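Resurfacing the Treltow table

August 2019

The table came with the Etdale apartment and had a glossy top that showed every fingerprint and threw the ceiling light straight back at you. I put up with it for two years. Last month Lovisa Dalen gave me the remains of a can of Fureck matte topcoat, dark gray, and I used that as an excuse.

Preparation

I sanded by hand with a cork block, going with the length of the table, then wiped down with a damp cloth and left it overnight. The old gloss clogs paper quickly. I used 7 sheets, most of them on the first pass. Edges were done last with a folded scrap.

Coating

I put on 4 thin coats with a foam roller, lightly sanded between each. Fureck says to keep a wet edge, and on a top this size you have to move fast to manage it. The third coat had a dry ridge near one corner. I took it back with 1000 grit and recoated the whole surface, as spot repairs show in a matte finish.

I held off putting anything on it for a week. The tray, a lemon and a small Coca-Cola bottle are on it now. Overhead light spreads out evenly and gets slightly paler toward one side, with no hard reflection from the tabletop itself. The white tray shows its own smudges and scuffs far more clearly against the gray than it did on the old top.

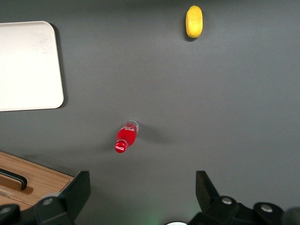
Remaining problems

Matte coatings burnish. If you rub one spot hard it goes shiny and stays that way, so cleaning is a soft cloth and plain water. Amanuel Birhane recommends a Bergmann wax over the top, but wax raises the sheen and I would be back where I began.

The underside is still bare and should get at least one coat to balance the top. I have enough left in the can for that, and possibly for the legs if I thin it.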